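Window grid
From Plovel, the building glossary

A window grid is the set of thin horizontal and vertical members that divides a window into separate panes. It may be part of the structure of the window or applied to a single large sheet of glass for appearance.

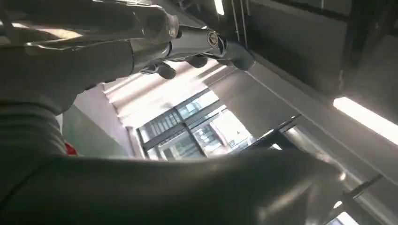

Acheampong objects to the word "grid" for any window whose bars carry no glass, and would keep it for windows where each pane can be taken out and replaced by itself. Most trade catalogs do not follow this usage. In this article the term covers both kinds.

Contents
1 Terminology
2 Types
3 Proportions
4 Effect on rooms
5 Maintenance
6 See also
7 References

Terminology [edit]
The members of a grid go by several names. A mullion, in the strict sense, is a vertical member standing between two window units and often carrying load. A horizontal member in the same position is a transom or transom bar. The lighter bars inside one sash are muntins, called glazing bars in British usage. In everyday speech all of these are called mullions, and many product sheets do the same.

A pane is also called a light. A window described as "six over six" has two sashes with six lights in each. Fixed windows are described by columns and rows instead, with the columns given first.

Types [edit]
True divided light. Every pane is a separate piece of glass set in its own rebate. The bars hold the glass and must be deep enough to take putty, a bead or a gasket.

Simulated divided light. Bars are bonded to the inner and outer faces of one sheet or one sealed unit. A spacer is often placed between the sheets, in line with the bars, so that the gap does not show when the window is seen at an angle.

Grille between glass. A flat or contoured grid is sealed inside the unit. The faces of the glass stay smooth. The grid cannot be repainted or changed without replacing the unit.

Removable grille. A light frame clips to the room side of the sash. The Zerwood pattern, sold in several widths, is held by pins at the corners and in the middle of the long sides.

Proportions [edit]
Bar width affects how the window looks from inside more than the number of panes does. Against daylight a bar reads as a dark line whatever its color, and a dark finish makes that line look sharper and slightly narrower. Steel can be made thinner than timber for the same span. In the Sollano range the steel bars are 14 mm wide on the face and the mullions between units 50 mm.

Panes taller than they are wide are usual in houses. Workshops and large halls more often have panes close to square, or laid on their long side.

Effect on rooms [edit]
Each bar blocks some light. The loss depends on the depth of the bar as well as its width — a deep bar shades the pane beside it when the sun is low. Window grids also throw a pattern of shadow on floors and ceilings, which can be a nuisance where close work is done.

In windows with sealed units, true divided lights usually insulate less well than a single unit of the same size. Heat passes more readily along the edges of the glass, and a divided window has more edge.

Maintenance [edit]
Dirt collects at the lower corners of each pane. Putty should be checked for cracks and open joints. On steel windows, rust under the putty can push against the glass and break it. Bars bonded to the face may lift at the ends, and loose ones should be taken off and bonded again with a product approved by the maker.

See also [edit]
Glazing bead
Sash window
Transom

References [edit]
Sollano, Steel Window Sections, sheet 2. Retrieved May 20, 2023.
Zerwood, Clip-In Grilles: Fitting Guide.
Acheampong, Notes on Glazing Terms, section 6.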